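Pre-run checklist for the red and blue arm, with my comments

I go through this before I let the Ilov planner anywhere near the motors, and I've left my grumbles in for whoever's on next!

1. Stop key tested from the keyboard. OK.
2. Joint limits loaded from the right file (the March one is wrong, please bin it). OK.

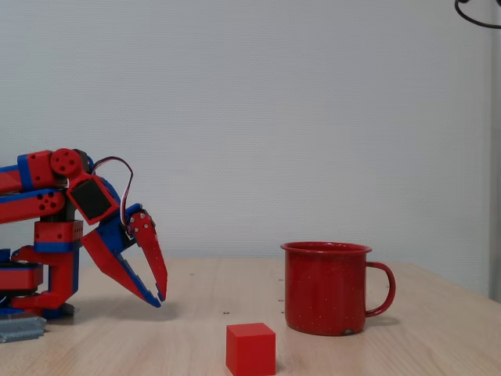 Bench two, Plidari
Oct 4, 2023

3. Control loop at 100 Hz, no dropped ticks. Mostly OK. I got 76 for a bit while the logger was writing, so I turned the logging down and it behaved.
4. Home pose matches the model. OK, after a second go.
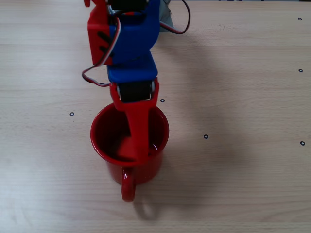 5. Both views reaching the Ostimer viewer with matching time stamps. The overhead one lagged by 135 ms, and that's too much for me. Restarted it, now 29, lovely.

6. Wires clear of the joints through the whole planned path. 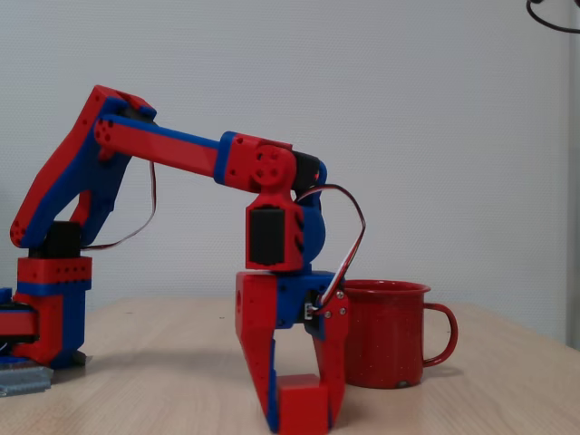
Colour masks are my big moan this time. The cube is red, the mug is red, and half the arm is red too, so when the fingers have the cube right beside the mug like this, a plain colour threshold is asking for trouble. Use the depth check as well. FAIL until that's switched on by default.

7. Collision shape for the mug includes the handle. It didn't! Lizelle Motaung has the fix on her branch. 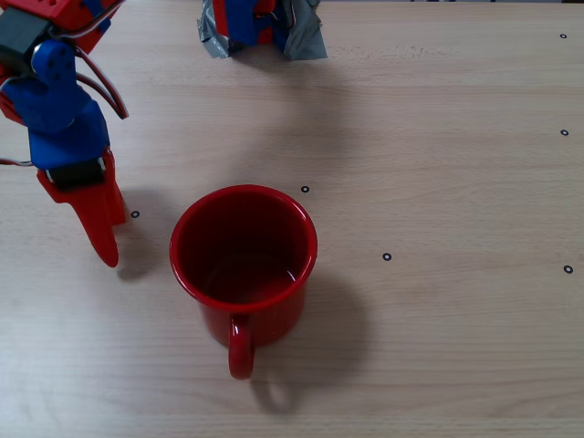 8. Speed cap back on after tuning. OK, but I had to look twice.
9. Config saved under today's run name. Still to do.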